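**Ticket: Green hand towels won't stay square when folded**
Opened by: Rosine Charpentier
Assigned to: Yee-man Shek
Opened: Thursday, May 11, 2023
Site: Domuston, folding table
Status: Closed, with one leftover question

**What's going on (Rosine)**

Hi Yee-man! I love the new green towels, they're lovely and thick and guests keep asking where we got them. But I can't get them to fold the way the old Ponel ones did. I fold in half, fold again, and by the time it's on the shelf one corner is sticking out and the hanging loop is wherever it feels like being. The stack of 8 on the Kao shelf leaned over twice this morning. Same hands, same table, so I'm blaming the towels until you tell me otherwise.

**First reply (Yee-man)**

Ooh, I like this one. Two quick questions before I come down:

- Are you picking them up by a corner or by the middle of an edge?
- Are they going through the long dryer cycle or the short one?

**Rosine**

Whatever I grab first! Usually a bunch of one end, so the whole thing hangs from my fist. And the long cycle, the one we've used since December.

**Log, first try**

I grabbed one the way Rosine does, with the end all scrunched together, and laid it out from there. It took a lot of smoothing before I could even find the corners. Terry holds on to a crease much more than I expected, and once it's folded over a crease the whole fold drifts.

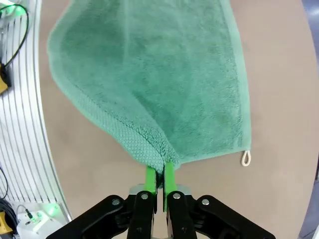
Next I tried holding two corners of the same short edge and letting the rest hang for a moment before putting it down. Huge difference! The side edges came down nearly parallel and I only had to flatten the middle with my palm. I did a few more like this to be sure it wasn't luck, and they all went down well.

Rosine, the thing to look for is the flat woven band. It's smoother than the rest, so you can find it by feel without looking. Pinch the corners at either end of that band and you've got a straight edge to work from.

**Log, second try**

Now for the loop. I'd been ignoring it, and I think it's half of the trouble. If it's caught under the towel you get a small lump in the fold. So: loop out to the side, at the upper left, and label facing up. That gives everybody the same starting position and it's easy to check at a glance. 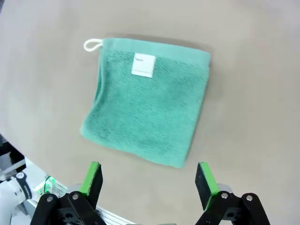
I'd also run a finger down the left side before the first fold. It likes to roll under, and a rolled edge adds thickness on that side only, so the stack starts to lean after a few towels. I'm pretty sure that's your falling shelf.

**Rosine**

Trying it now. The rolled edge! Yes! I had three in a row with that and never noticed. I did find that pressing down hard doesn't help, it just pushes a ripple to the other end. Light strokes from the middle outward work much better.

**Log, third try**

Agreed on the light strokes. I've switched to folding at the far corner of the table so the rest stays clear for the next towel. The table could use a wipe too, there's a small brown stain toward the left and I'd like to keep new towels off it until we know it doesn't transfer. 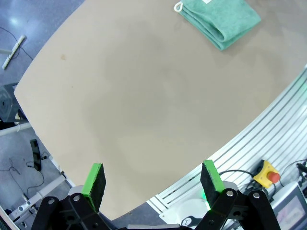 The fold I'm happiest with is in half with the band edges matched, then in half again, keeping the loop on the outside. It makes a nice fat bundle with soft edges, and it doesn't spring open when you let go.

**Rosine**

Restacked the Kao shelf, all 8, and it's standing up straight. I've told the afternoon shift and put a note by the Rino basket. So pleased with this, thank you!

**Resolution**

Pick up by two corners, loop out, label up, unroll the left edge, smooth lightly, fold twice. Short dryer cycle from now on as a trial.

**Still open**

Do we want to fold the other 140 again, or let them work through the wash? Rosine votes wash. I'd go with that too. Stain on the table moved to its own ticket.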